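Este repositório guarda a tabela de especificações e os textos de anúncio de telemóveis usados no comparador Mernovach. Os dados estão em CSV, codificação UTF-8, separador ponto e vírgula.

## Conteúdo

- `modelos.csv`: uma linha por variante de telemóvel (marca, memória, armazenamento, bateria, ecrã)
- `anuncios.csv`: texto do anúncio tal como foi publicado pela loja
- `precos.csv`: preço em euros, com a loja e o mês da recolha
- `notas/`: correções manuais, em texto simples

O ficheiro `anuncios.csv` tem cerca de 1000 linhas. Os anúncios vêm de duas lojas, Wenach e Clandier, e a coluna `origem` indica qual.

## Campos que costumam dar dúvidas

`memoria_gb` é a RAM física. Vários anúncios somam a RAM virtual ao valor principal ("8 + 8 GB"); nesses casos fica só o primeiro número e o original passa para `memoria_texto`.

`bateria_mah` é a capacidade típica. Se o anúncio só indicar a nominal, o campo fica vazio e o valor vai para `bateria_nominal`.

`carregador_incluido` aceita `sim`, `nao` e `?`. Não preencher a partir de fotografias da caixa.

`ecra_hz` é a taxa máxima anunciada, mesmo quando o modelo a reduz em certas aplicações.

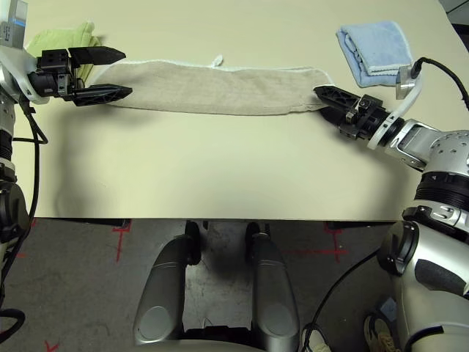 *Toalha bege segura pelas duas pontas, sobre o tampo creme.*

## Duplicados

O mesmo telemóvel aparece muitas vezes com nomes diferentes: com e sem "5G", com a cor no título, com o código do operador no fim. O script `juntar.py` normaliza o título e compara marca, memória e armazenamento. Duas linhas com estes três campos iguais e título semelhante são marcadas, mas não apagadas. A decisão fica em `notas/duplicados.txt`.

Modelos recondicionados têm linha própria, com `estado = recond`. Não misturar com os novos ao calcular médias de preço.

## Utilização

```
python juntar.py --entrada anuncios.csv --saida modelos.csv
python validar.py modelos.csv
```

É preciso Python 3.9 ou posterior. O `validar.py` termina com código 1 se encontrar campos obrigatórios vazios e escreve a lista em `erros.log`.

## Limitações conhecidas

- Os preços foram recolhidos em junho e não são atualizados.
- Há 6 modelos sem dimensões; as lojas não as publicam.
- Os anúncios da Clandier trazem muitas vezes o peso com a capa incluída.
- A tabela não cobre tablets nem relógios.
- Não há dados de testes: tudo o que está aqui é o que a loja anuncia.

## Contribuir

As correções devem indicar o `id` da linha, o valor antigo, o valor novo e a fonte. Um pedido por modelo. Pedidos que alterem a ordem das colunas são recusados, porque o importador do Sampaio lê por posição.

Manutenção: Trilok Lodhi. Os erros de preço devem ser abertos com a etiqueta `preco`, os restantes com `dados`.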